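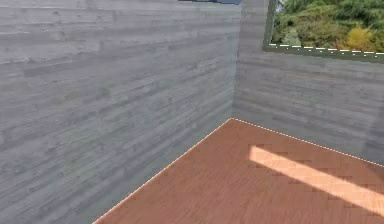
Reading time: 4 minutes

Simulated robot keeps driving into a corner and never comes out

Posted in Mirkilville Makers Help > Robots and automation > Navigation faults

mossgreen_rover

Hello all! I'm hoping somebody has met this one before, as I've been going round in circles with it (so has the robot).

I've got a simulated home robot running in Lultik, with the Zovivum navigation package doing the driving. The flat is one of the ready-made ones, grey walls and a terracotta wood floor. The job is dead simple on paper: start anywhere, wander until you find the potted plant, stop in front of it. I've been letting it run overnight and reading the logs over breakfast, and most mornings they're lovely.

Then I got to run 129. It set off nicely, went wide of the chairs, and then drove itself into a bare corner and stayed there. It turned left a bit, right a bit, left a bit, for 377 steps, until the timer put it out of its misery. There was nothing in front of it but two walls and some floor, so I can't see what it was avoiding. No collision was logged at all. I've since gone back through the older runs and found more of them, all the same sort of thing, and I'd been counting them as ordinary timeouts. Bit embarrassing.

Things I've tried so far. I changed the random seed, which moved the problem to a different run. I slowed the turning speed right down and got the same wobble in slow motion. I also updated Lultik, which broke my start-up script and cost me an evening, and the wobble was still there when I'd mended it. 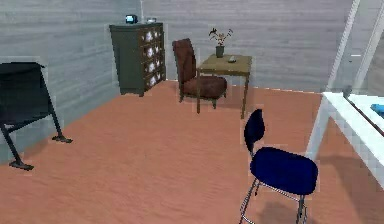 The bit that bothers me is that I was going to put this same code on the real machine in August. It's heavy enough to hurt if it leans on somebody's ankle, and I don't much fancy a robot that loses its mind beside a wall. The floor map looks fine to me when I open it, by the way. The walls are where they should be and the furniture's all there. The robot's own idea of where it is looks fine too, up to the point where it goes wrong, and after that it jumps about a little.

Is this a Zovivum thing, a Lultik thing or a me thing? Happy to post the settings file if anybody can bear to look at it.

kettle_and_cable

Had the same in a different flat. I deleted the saved map and made it build a new one and it went away. Came back a month later, mind. Might be worth a go anyway, only takes a couple of minutes.

Also check you haven't got two copies of the planner running. I had 2 for ages and they were arguing with each other.

sparrowhawk_bench

Oh, I know this wobble! I lost most of a holiday to it, so let me save you some of the same.

Your clue is in the last bit you wrote, about the position jumping after things go wrong. I'd bet it starts jumping slightly before, and you don't spot it until the turning makes it obvious. If your robot is working out where it is by matching what its camera sees (and the stock Zovivum set-up does that unless you've told it otherwise), then a corner with nothing in it is a horrible place to be. Long grey streaks on one side, the same grey streaks on the other. It finds a match, then a slightly better match somewhere else, and its position hops. The planner sees the hop, thinks "oh, I'm facing the wrong way" and turns. Now it's got a new view of the same sort of wall and off it goes again.

That would fit with there being no collision, too. The wheels and the walls are both behaving, and the robot is just being told a different story every few steps.

So, what I'd do. Plot the position confidence for run 129 next to the turning commands. If the confidence drops first and the wobble follows, you've got my fault and you can stop poking at the planner. Then go into the settings and find the recovery behaviour. Mine was set to "rotate and retry" with no limit, and I'll guess yours is as well. Put a limit of 15 tries on it, and after that make it reverse slowly along the way it came, using the wheel counts only, until the confidence is back up. Don't let it use the camera for that part — you'll be straight back where you started.

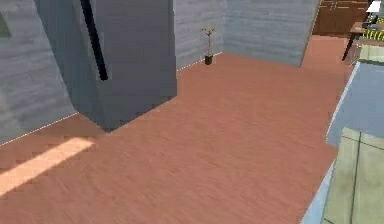 Do check the sunlight setting while you're in there. Bright patches on the floor can fool the matching as well, as they've got nice sharp edges and the software loves an edge. That's harmless in a simulated flat where the sun stays put, but in a real one the patch has shifted by teatime and your robot is steering by something that's wandered off. There's a tick box for ignoring floor features. I leave it ticked.

On the safety side, please don't leave this to the navigation code to sort out. I'd add a separate check that watches for lots of turning with hardly any travel, and have it cut the drive motors and beep. It should sit outside Zovivum completely, so that it still works when Zovivum is the thing having the funny turn. I run mine on a little Vũ board with its own power, and it has tripped in real use, once when a bag strap got round a wheel. I'd never have thought of that one beforehand.

And log those stops under their own name, please! Mine were all hiding under "timeout" as well, and that's half the reason it took me so long.

mossgreen_rover

You were right, the confidence goes first. It starts dropping well before the corner, and I'd never scrolled back that far. I've put the limit in and got the reversing to work after a fashion — it comes out a bit crooked, but it does come out. Running the whole batch again tonight with the floor box ticked.

kettle_and_cable, I did check and it was only the one planner, but thank you. August is off until I've built the separate cut-out. Does the beep need to be loud, or is that a matter of taste?

sparrowhawk_bench

Loud enough to hear from the next room with the kettle on.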